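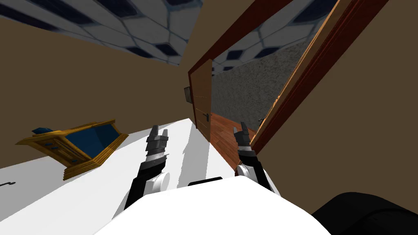

How Big Is Your House?

The number on the listing decides what buyers will pay, what the bank will lend and sometimes who ends up in a lawyer's office. In Lavby, it depends a lot on who held the tape.

When Li-hua Lui put her mother's house on Menon Street up for sale in May, she filled in the square footage from memory. The family had always said 1130. It was on the old insurance papers, and it was what her mother had told people at parties when the subject of heating bills came up.

Her agent, Tien-fu Ho, sent someone over with a laser measure before the listing went live. The result was 200 square feet short of the family number.

"I thought he had missed a room," Lui says. "I asked him to go back and check. He went back and it was the same."

The missing space was the back porch. Her father had closed it in years ago, put down carpet and hung a ceiling light. The family ate breakfast there and watched television there, and for a while a cousin slept there. It had windows, a door and an outlet on each wall. It had no heat, and the floor was a step and a half below the kitchen. Under the rules that most appraisers in the area follow, it was still a porch.

What counts

The general idea is simple enough. Living area is space that is finished, heated, above ground and reached from the rest of the house without going outdoors. A room that misses on any of those may still be worth money, but it goes on a separate line.

The details are where people get into trouble. A finished basement is below ground even if one side of it opens to the yard. An attic bedroom may count only where the ceiling is high enough to stand under, so a room that holds a bed, a desk and a dresser can lose a good part of its floor to the slope of the roof. Stairs usually count on the floor they come down from. The open space above a two-story entry doesn't count at all, and owners of houses with big entries are often the most surprised by their number.

Then there is the matter of where the tape goes. Appraisers of detached houses measure around the outside, so the thickness of the walls is part of the total. Condos are commonly measured on the inside, from one painted surface to the other. A buyer moving from a condo to a small house with the same figure on paper may find that the house feels tighter and wonder why.

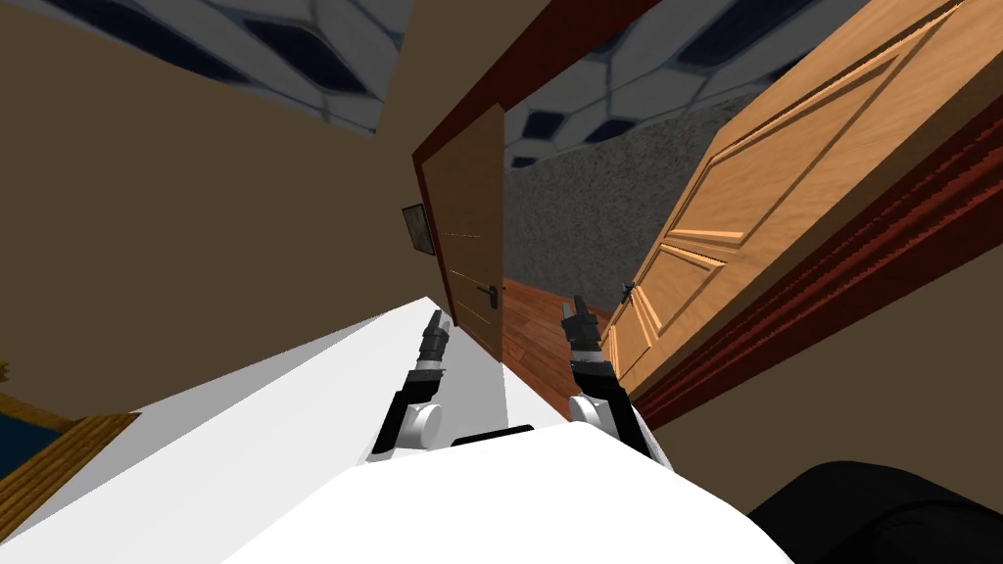
Halls and closets count too, and so does the space behind the furnace. Buyers sometimes add up the room sizes printed on a listing, come out well under the total and assume they have caught somebody cheating. Usually they haven't. Room sizes leave out the walls and the hallways, and in an older house with a long center hall the gap can be large.

Where the numbers come from

Most sellers have never measured their own homes. They take the figure from the last listing, which took it from the one before, or they take it from the county's tax record.

Sajib Munasinghe has measured houses for Chien Appraisal for most of his working life and has a low opinion of the tax record. County staff often measure from the sidewalk side and estimate the back, he says, and they may not come again for decades unless there is a permit. Additions built without one don't show up. Porches that were torn off are sometimes still there on paper.

"The county wants a fair number for the whole street," Munasinghe says. "If every house is off by a little, the taxes still come out fine. It was never meant for pricing one house."

He keeps his sketches in file boxes going back to 2000, and he pulled some of them out for this article. They are plain outlines with a length written on every side. On one, a ranch house with a bump-out off the dining room, the outline doesn't close – the last wall ends short of the corner where it started. He had written "go back" beside it and underlined it. He did go back, and found that a chimney had been measured on one side and skipped on the other.

The builder's plans are another common source, and not a great one either. Plans show what somebody meant to build. Owners change their minds and framers make do with what the lot gives them. In new subdivisions the brochure figure may describe a model with every option, while the house on the corner was sold with the basic package and a smaller back bedroom.

Online estimates simply repeat whichever of these got into the database first. A wrong figure can go on for years through several owners, and once it has been printed enough times it starts to look confirmed.

What a wrong number costs

For a seller, the usual cost comes late in the deal. The house is under contract, the buyer's bank sends its own appraiser, and the appraiser's total is lower than the listing. The appraiser then compares the house with smaller ones, the value comes in under the price, and the bank cuts the loan. The seller can drop the price, the buyer can bring more cash or the two can part ways.
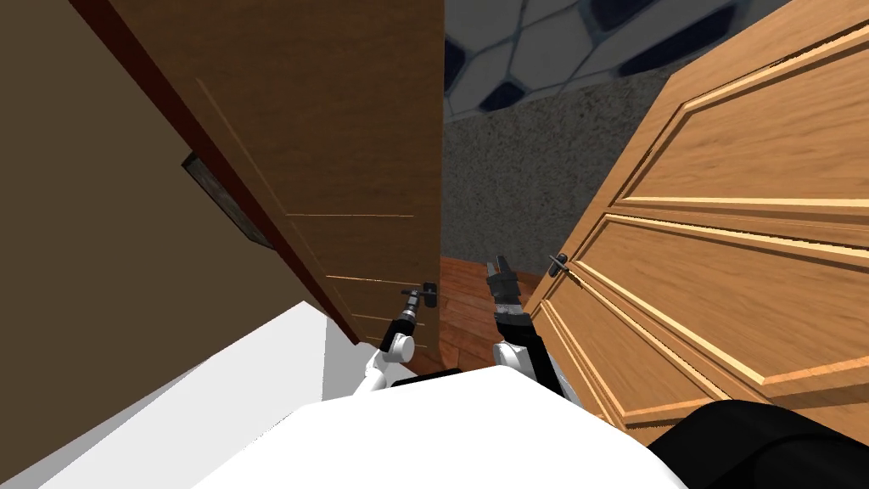 Ilango Devadiga takes the view that buyers bring some of this on themselves. People walk through a house, like it and make an offer on what they saw, he says, and then a sheet of paper comes back with a smaller number and they feel robbed, although the rooms are the same size they were last week. "If you liked the kitchen, you still like the kitchen," he says. He would drop price per square foot from listings altogether.

Ho disagrees, up to a point. She tells clients that price per square foot is a poor way to compare a small house with a large one, or a fixed-up house with one that needs a roof. But she says buyers have to start somewhere, and two houses of the same age on the same block can fairly be compared that way.

Her own office, Skivano, now asks for a measured sketch with every new listing. The seller pays for it. Some object, especially those who have a figure they like. A few have gone to another agency over it. 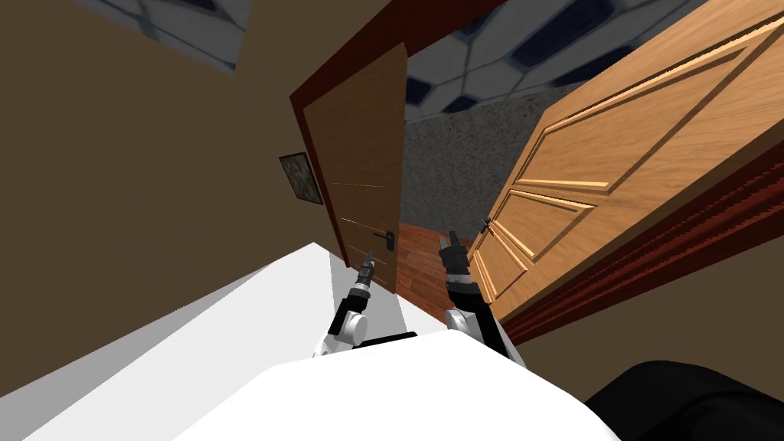 The other reason is legal. Rules differ from state to state, but an agent who prints a figure without saying where it came from may be asked about it afterward. Listings that name the source – owner, county, appraiser – give the buyer a chance to judge it. The phrase "buyer to verify" helps the agent more than anyone, and buyers should take it as a plain instruction.

Before you list or buy

Sellers who want to avoid a late surprise can have the house measured before setting a price. Ask for the sketch as well as the total, and ask which rooms were left out. A finished porch, a basement den or a room over a detached garage can be described in the listing on its own line, with its own size, and it will still draw people in.

Buyers should find the source of the figure before making an offer. If it says "county" and the house has an addition, ask to see the permit. If the price depends heavily on size, hire somebody to measure during the inspection period. Cheuk-hei Kong did this last year before buying a split-level near the river and found that the lower floor, partly underground, had been counted in full. He went ahead with the purchase at a lower price after 3 rounds of back and forth.

"I still wanted the house," Kong says. "I just didn't want to pay upstairs money for downstairs."

Owners who plan to stay put can check their tax record too. If the county has you down for more space than you have, most offices will send somebody out on request. Bear in mind that the visitor will write down everything, including the addition.

Lui listed her mother's house at the smaller figure, with the porch described in the next sentence as an enclosed breakfast room, unheated. The couple who bought it plan to run heat out there before winter. They have asked her for her father's drawings, and she is still looking through the boxes.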